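The Long Way Through a Bedroom Door

If you have ever tried to teach a small child to tie a shoe, you'll know the feeling of watching your own hands and realizing you have no idea what they do. I thought of that a good deal during the 3 days I spent with the Vilen project at Hamelon, where grown people with very good degrees spend their mornings opening doors, over and over, inside a computer.

The doors belong to a make-believe house, and so does the robot, and the aim is to gather enough good examples that a learning program can pick up the knack for itself. A person sits at a desk with a controller in each hand and moves the robot's arms, and every try is saved from start to finish, the bad ones too (those go in their own folder, and I'm sorry to say a fair number of them are mine). When I arrived they had 526 keepers, out of a goal that keeps creeping upward.

What surprised me was how much taste comes into it! One operator likes to come at a handle slowly and settle on it; another swoops. The team wants both, within reason, and they want the rooms to change as well, so the colors get shuffled between sessions and you may find yourself in a house no sane painter would sign for. My favorite had an orange door, a green tiled wall, a red carpet and a teddy bear lying on the bed, and I got quite fond of it by lunchtime, with the right gripper on that little metal handle and the door standing slightly ajar.
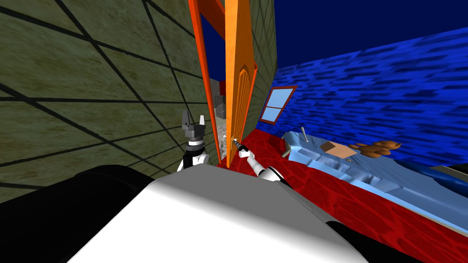

What Happens to the Examples

Once a batch reaches 200, it goes to a pair of reviewers, who watch every run and trim the dithering at either end. Then the program, which everybody calls Bovard, gets to study them overnight, and in the morning it is given a room it hasn't met before. I'm told the next round, in June, will move on to drawers.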